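Home Cooking Board > Bread and Baking > Flatbreads
Topic: Finally got the puff! (oven flatbread, long post, sorry)

padus_kitchen
Posted December 16, 2025

I've been lurking in this section since October and I finally have something worth posting. Every single one puffed tonight! All of them! I was crouched in front of the oven door yelling at my husband to come look.

For anybody searching later, this is what I did:

600 g bread flour
390 g water
12 g salt
5 g instant yeast
a spoonful of olive oil

Mix, rest, two sets of folds, then overnight in the fridge. I divided it cold, rounded the pieces and let them sit under a towel until they were soft enough to roll without fighting me. Oven as high as it goes with the steel on the top rack. They need two minutes, maybe a bit more if you like dark spots.

The big change was rolling. I used to press down hard in the middle and end up with a thin center and fat edges, and those just made one sad bubble. Now I roll from the center out, give it a quarter turn, roll again, and stop before I think I should. If there's a crease or a tear it won't balloon, so I start that piece over after a rest.

Ask me anything, I'm way too excited about this.

----

Wunora
Congrats!! That first full tray of balloons is the best feeling. I still do the crouching thing and I've been making these for years.

Only thing I'd change is the oil. I leave it out completely and the layers separate cleaner. Try a batch without and see what you think.

----

nastico
Have to disagree with Wunora on the oil. Without it mine are like cardboard by the next morning. One spoonful in 600 g of flour isn't going to stop anything from puffing.

Also, 65% water is on the dry side for an overnight dough. I go to 70 and flour the counter more. Softer bread, and it folds around a filling without cracking.

----

Wunora
Cardboard by morning is a storage problem! Stack them hot, wrap in a towel, then the whole bundle in a bag once they're cool. Mine go two days easy. But sure, if you like the oil, keep the oil.

----

Viera Hájek
Lovely thread. I'm with nastico on the water and with Wunora on the towel, so I'll be no help settling this.

Question for padus_kitchen: did you weigh the pieces? I make mine 80 g and they fit in my hand nicely, but my sister does them at 110 and hers seem to puff higher.

----

padus_kitchen
I did weigh them! 85 g or close to it, with one runt at the end that I ate standing up. I'd love to try bigger ones. Does your sister roll them thinner, or just wider?

And nastico, I'll go up to 70% on the next batch. I'm a little scared of sticky dough but I'll report back.

----

Viera Hájek
Just wider. She says the same thickness as a folded dish towel, which tells you how scientific we are in this family.

Since everybody's going to ask what to eat with them: white bean dip, chopped cucumber with a lot of dill, and roasted peppers with garlic. I put it all out in the middle, hand out plates and let people tear and scoop. I like metal plates for this, and shallow bowls for the dips.
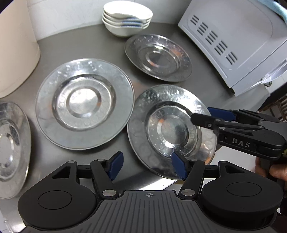
The plates with the embossed rims, and the bowls stacked behind

----

nastico
Oh those rims are gorgeous. I'd worry about metal plates making the bread go cold faster though? Mine stays in a basket with a cloth until the last second.

----

Viera Hájek
The bread stays in its towel, the plates are for everything else! You're right that it cools fast on metal.

----

Panagiotou
Jumping in on the heat question. I don't own a steel, just a heavy baking sheet turned upside down, preheated for the better part of an hour. It works fine. The wait is the important part. My oven beeps long before the sheet is ready, and the first piece in used to come out flat every time until I stopped trusting the beep.

Cast iron on the stove works too, lid on. You'll do them one by one, but you get great color.

----

Wunora
Seconding the upside-down sheet. I did it that way for ages. Don't use a thin one, it'll warp and bang and scare the cat.

----

padus_kitchen
Dough for tomorrow is mixed, 70% this time, oil still in (sorry Wunora!). It's very sticky and I have it on both elbows. Going to try Viera's sister's 110 g on half of them and I'll post how they come out.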